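How to Set Up a Mug Tree Without Chipping Everything You Own

I put off buying a mug tree for years because I figured it was one more thing to dust. Then we moved to the apartment in Hollis, where the kitchen has exactly one usable cabinet, and I caved. Mine's a secondhand Korkberg, and it gets used every single day!

Start with the spot. You want it back from the edge of the counter but close enough to the coffee maker that you can grab a mug half asleep. Put the tree down empty and give it a little push. If it rocks, stick felt dots under the base (I use 16 mm ones) until it sits flat.

Now load it. Heaviest mugs go on first, on the lowest pegs, and the next one goes on the opposite side so the post doesn't get tippy. Hold the mug by its body, tilt it a bit, and bring the handle over the peg until it rests there by itself. Don't let go early. I've lost a very nice Clistero mug that way.
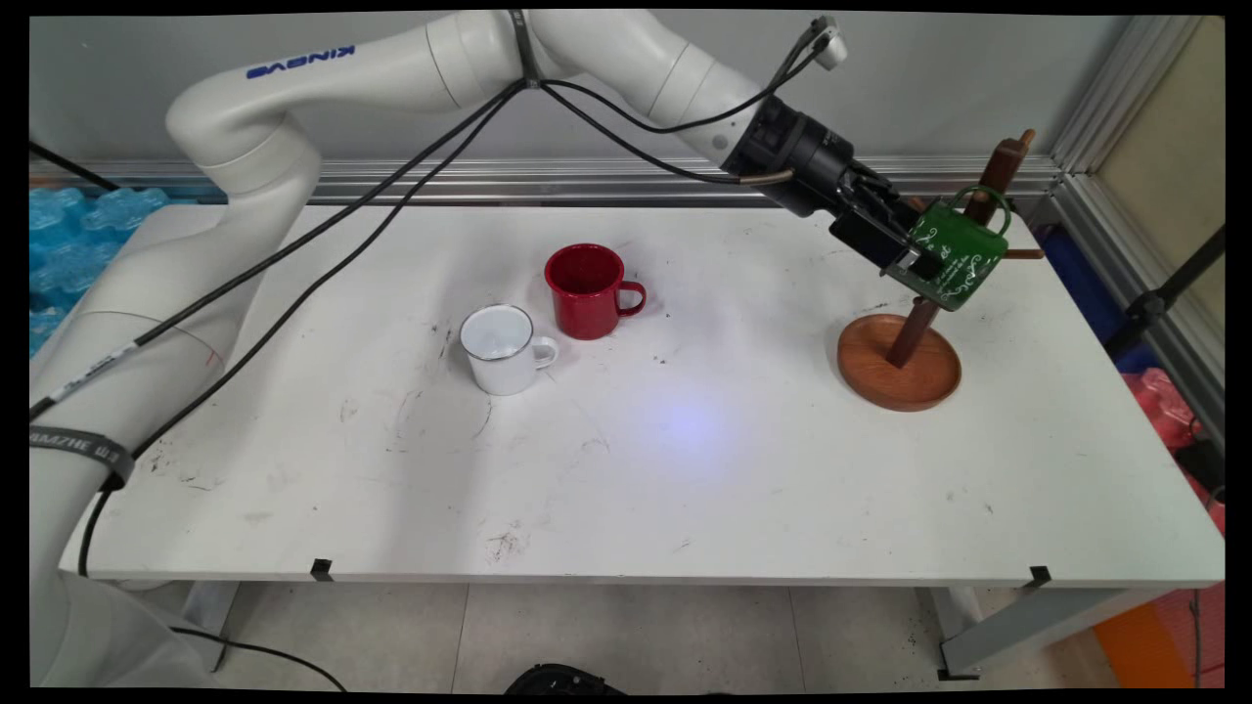 Marguerite wrote in to ask whether enamel camping mugs are okay on wooden pegs, given that hers always seem to slide off. They're fine, but they're light and the handles can be slick, so I hang mine up high where they won't get knocked by the big ceramic ones.

For a peg that's too smooth, rub the top with 110 grit sandpaper, just a few strokes, then wipe off the dust. A peg that has worked loose needs a dab of wood glue and a night to dry.

Dry your mugs before they go up, too. Water runs down the post and sits in the base, and that's how you get those ugly pale rings.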